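Spielstatistik im Basketball führen: Anschreibebogen und Auswertung für Vereinsteams

Stand: Juli

Diese Anleitung beschreibt, wie eine einfache Spielstatistik während einer Partie von Hand erfasst und danach in eine Tabelle übertragen wird. Sie richtet sich an Trainer und Betreuer im Jugend- und Amateurbereich. Der offizielle Anschreibebogen des Kampfgerichts wird dadurch nicht ersetzt. Beide Dokumente werden getrennt geführt.

Voraussetzungen

Benötigt werden ein Klemmbrett, zwei Stifte in verschiedenen Farben, der Erfassungsbogen im Format A4 quer und eine Sicht auf das gesamte Spielfeld. Ein Platz auf Höhe der Mittellinie ist günstiger als einer hinter dem Korb. Wer mit der Tabellenvorlage von Nirkon arbeitet, lädt vorab die Fassung für Vereine herunter. Die Fassung für Ligen enthält zusätzliche Spalten für Plus/Minus, die sich von Hand kaum zuverlässig füllen lassen.

Bogen vorbereiten

Pro Spieler wird eine Zeile angelegt, sortiert nach Trikotnummer, nicht nach Namen. Während des Spiels ist nur die Nummer schnell genug zu erkennen. Spalten in dieser Reihenfolge: Zweier, Dreier, Freiwürfe, Offensivrebound, Defensivrebound, Assist, Ballverlust, Ballgewinn, Block, Foul. Eine letzte Zeile heißt "Team" und nimmt Rebounds und Ballverluste auf, die keinem Spieler zugeordnet werden.

Die Viertel werden durch die Stiftfarbe getrennt. Erstes und drittes Viertel blau, zweites und viertes rot. Nach der Halbzeit wird in jeder Zelle ein senkrechter Strich gezogen, damit die beiden Hälften unterscheidbar bleiben.
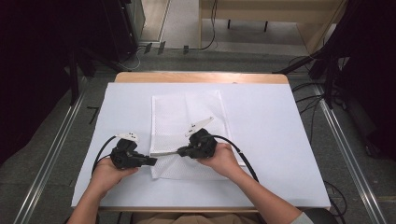
Würfe erfassen

Jeder Wurfversuch erhält einen schrägen Strich. Bei einem Treffer wird der Strich zum Kreuz ergänzt. Die Anzahl der Versuche ist damit die Summe aller Zeichen, die Anzahl der Treffer die Summe der Kreuze. Zwei Sonderfälle führen regelmäßig zu Fehlern:

Foul beim Wurf, kein Treffer: Es wird kein Wurfversuch notiert, nur die Freiwürfe.
Foul beim Wurf, Treffer: Der Wurf zählt als Versuch und als Treffer, der zusätzliche Freiwurf kommt in die Freiwurfspalte.

Steht der Fuß beim Absprung auf der Dreierlinie, ist es ein Zweier. Im Zweifel gilt das Zeichen des Schiedsrichters.

Rebounds und Assists

Ein Rebound wird dem Spieler gutgeschrieben, der nach einem Fehlwurf die Kontrolle über den Ball erlangt. Geht der Ball vorher ins Aus, erhält die ballberechtigte Mannschaft einen Teamrebound. Nach einem verfehlten ersten von zwei Freiwürfen gibt es keinen Rebound, denn der Ball ist nicht im Spiel.

Beim Assist ist der Ermessensspielraum größer. Gezählt wird der Pass, der unmittelbar zum Korberfolg führt. Ein Dribbling des Werfers schließt den Assist nicht aus, ein Zug mit Richtungswechsel gegen einen Verteidiger in der Regel schon. Innerhalb einer Saison sollte möglichst dieselbe Person erfassen - sonst sind die Assistwerte zwischen den Spielen nicht vergleichbar.

Abgleich in den Pausen

In jeder Viertelpause wird die Punktsumme des Bogens mit der Anzeigetafel verglichen. Die Formel lautet: Zweiertreffer mal 2 plus Dreiertreffer mal 3 plus Freiwurftreffer. Weicht das Ergebnis ab, wird sofort beim Kampfgericht nachgefragt. Nach Spielende ist die Ursache meist nicht mehr zu rekonstruieren. Bei Eigenkörben gehen die Punkte an den Kapitän der begünstigten Mannschaft auf dem Feld, im eigenen Bogen genügt ein Eintrag in der Teamzeile.

Übertragung und Quoten

Die Werte werden am selben Abend übertragen. In der Vorlage sind nur die weißen Zellen zu beschreiben, die übrigen enthalten Formeln. Die Feldwurfquote ergibt sich aus Treffern geteilt durch Versuche mal 100. Bei null Versuchen bleibt die Zelle leer, eine Null würde den Saisonschnitt verfälschen.

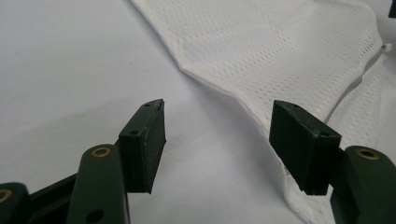
Geöffnete Greiferfinger über weißem Netzstoff

Für den Export nach Trorgate ist die Datei als CSV mit Semikolon als Trennzeichen zu speichern. Die Programme von Chiriac und Bekwood erwarten dagegen ein Komma. Umlaute in Vereinsnamen bleiben nur erhalten, wenn als Zeichensatz UTF-8 gewählt ist.

Häufige Fehler

Trikotnummer vertauscht: Beide Zeilen markieren und in der nächsten Auszeit korrigieren, nicht während des laufenden Spiels.
Block ohne Wurfversuch: Jeder Block setzt einen Fehlwurf des Gegners voraus. Wird auch der Gegner erfasst, müssen beide Einträge vorhanden sein.
Ballgewinn ohne Ballverlust: gleiche Prüfung. Umgekehrt gilt das nicht - ein Schrittfehler ist ein Ballverlust ohne Ballgewinn.

Der Papierbogen wird bis zum Saisonende aufbewahrt.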